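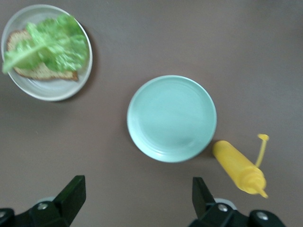 New house rules for the sandwich table at Trinik

If you've been by the Trinik workshop on Bitton Street lately, you know the sandwich table has gotten popular. Maybe a little too popular! Well, starting in July we have actual written rules for anybody running an arm around food, and I got to sit in on the meeting where they were hashed out (I brought cookies, which I'm convinced is why I was allowed to stay).

The rules run to 14 points on one sheet of paper, taped up by the door. The old version was 6 pages long and I'm pretty sure I'm the only person who ever read the whole thing. Tobias Van Dusen wrote the new sheet, and he told me he cut anything he couldn't explain to a new person while they were washing their hands.

The biggest change is what they're calling the food side and the tool side. Before a run starts, you decide which plates hold food and which ones are clean, and the gripper doesn't go from one to the other without a wipe-down. Bread and lettuce on one plate, an empty plate for building, and the squeeze bottle off on its own. Sounds obvious, right? But fingertip pads pick up crumbs and mustard like you wouldn't believe, and then you've got mustard on everything, including the lettuce you were hoping to use for the next run.

Speaking of mustard – bottles got their own rule, and it took up a good chunk of the meeting. A bottle can lie on its side or stand up, your choice, but you have to write down which one before you start. The Kivi team had been standing theirs up every single time and getting lovely results, and then somebody laid one down and the whole thing went sideways (sorry). So now every set of runs has to include both, and you can't leave the bad ones out of your tally. I like this one a lot. I've sat through enough demos where everything was lined up just so!

Then there's the speed limit. With a person's hands anywhere over the table, the arm stays at the slow setting, full stop. You can go faster once everyone has stepped back behind the tape and said so out loud. I asked if a thumbs-up counts and was told no. The stop button has to be within reach of whoever is running the arm, and that person can't also be the one slicing tomatoes. I thought that was a funny thing to need in writing, but a couple of people looked at their shoes, so there you go.

Other bits I scribbled down:

Food used in a run doesn't get eaten afterward. Not even the bread. There's a marked bin for it.

Produce gets swapped out after 60 minutes on the table, even if it still looks fine to you.

Check the screws on the fingers before the first run of the day and initial the card. A loose screw near somebody's lunch is exactly as bad as it sounds.

Dishes should be the plain, everyday kind you'd find in a kitchen. If you bring in something special, label it in your notes so people know what they're comparing.

Wipe the pads with the food-safe stuff on the shelf, never with the spray that's used on the benches.

Not everybody was thrilled. The folks from Uvberg said 60 minutes is way too short if you're doing a long set, and that they'd burn through a head of lettuce before lunch. Tobias said he'd rather buy lettuce. They went back and forth on it for a while, and in the end the limit stayed, with a note to look at it again in the fall once there are some logs to go by. There was also a question about whether plastic food should be allowed for practice. It is, as long as it never shares a plate with the real thing.

As for how they got to this point, Tobias had gone through 143 entries in the old logbook before he wrote a word. He said the arm itself wasn't the main headache. Mostly it was notes people forgot to take, like where the plates were set or when the pads were last cleaned, and without those you can't tell a good run from a lucky one. I had a look at a few pages and, yeah, a lot of them just say "sandwich, ok." One says "sandwich?" with no further comment.

If you want to use the table, you'll need to do a short walk-through with someone who has already signed the sheet. The first ones are on Saturday at the workshop, and it's first come, first served. Wear short sleeves or bring something to tie yours back, and leave your dangly bracelets at home (that one's rule nine, and I may have been the inspiration). Copies of the rules are in the tray by the sink if you'd like to read them before you come.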